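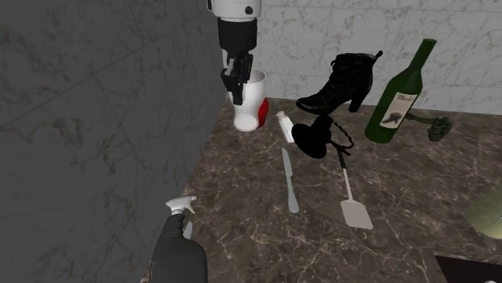

Simulated counter in Duvinent, gripper over the white cup; the knife and spatula lie to its right and in front.

Duvinent review: simulation licence for planning a gripper purchase

We had budget for one arm and one gripper, with delivery due in November. Before signing the order I spent 6 weeks with Duvinent, a simulator sold to small labs that want to test a cell before paying for it. Reviewed on version 4, single seat.

Setup. Installation took an afternoon. The arm model loaded without changes. The gripper had to be entered by hand, and the manual gives the finger stroke in two different units.

Scenes. The clutter generator drops household objects on a worktop. Mixed sizes are the useful part: a butter knife, a wine bottle and an ankle boot on one counter will test a parallel gripper's range better than a tray of blocks. Marble surfaces render well. Objects do not always settle, and the boot can be left hanging clear of the counter. Check each scene before counting its results.

Planning value. We ran 60 scenes against two finger lengths. The longer set reached over the spray bottle more easily but was clumsy with flat cutlery. On that basis Tamunoemi Haruna, who holds our equipment budget, moved the money for a second arm into spare fingers and a better mount. I would not size a motor from the contact forces.

Cost. The licence is yearly and support is charged separately. Ask for both on one quote. Zultov is cheaper but has no clutter generator. Nurano has one, with a minimum of 4 seats.

For: quick scene building, clear reach reports, sensible export.
Against: floating objects, poor manual, support priced apart.

Score: 4 out of 6. Renewed for one year, single seat.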